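Matimon Color Monitor: Set-Up Guide
Section 4. Getting the Picture Right
Revised 7/20/02

You have the monitor out of its box and plugged in, so now comes the fun part! A few small turns of the front knobs make a huge difference, and you can't hurt anything by trying them.

Before you start

Let the monitor warm up for 20 minutes. Colors drift a little while the tube is cold, and anything you set too early will have to be set again. Pull the shades if sun falls on the glass, and turn on whatever lamp you normally work by.

1. Press MENU and choose Factory Settings. Press MENU again to confirm.

2. Turn Contrast all the way up. It will look harsh for now.

3. Open a blank black screen and turn Brightness up until the black starts to look gray. Go back slowly until it just turns black again, and stop there.

Note: Isauro Sandoval, who wrote the first edition of this guide, liked to do step 3 twice, coming at it once from each side. It's a lovely trick if your eyes are tired.

4. Now bring Contrast down with a full-color picture on the screen.

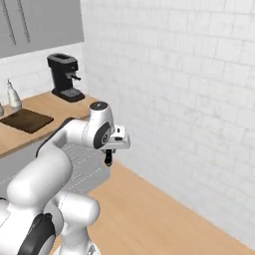 Contrast is the control most people leave too high, and turning it down is where you'll see the biggest improvement. Go a little at a time and watch the palest parts of the picture. The soft gray shading on the curved white arm should fade gently into the white, with no hard steps and no patches where it vanishes. Then look at the thick band near the bottom left, which should still be a good deep black. If it has gone gray, go back to step 3 and lower Brightness by one notch.

5. Choose Color, then Warm, Neutral or Cool. Neutral suits most rooms. Try all of them, it's worth a minute!

6. Choose Save and pick a memory slot. The screen blinks once.

CAUTION: Do not press Degauss more than once in half an hour. The coil inside needs time to cool.

CAUTION: Never open the cabinet. It holds high voltage even when unplugged.

If the menu won't open

The controls may be locked. Hold MENU and the minus key together until the lock sign goes away. Still stuck? Call Jesmont Support at extension 2274 and ask for Hayley Pickering's group. The Penrose cable adapter for older computers is part 3053.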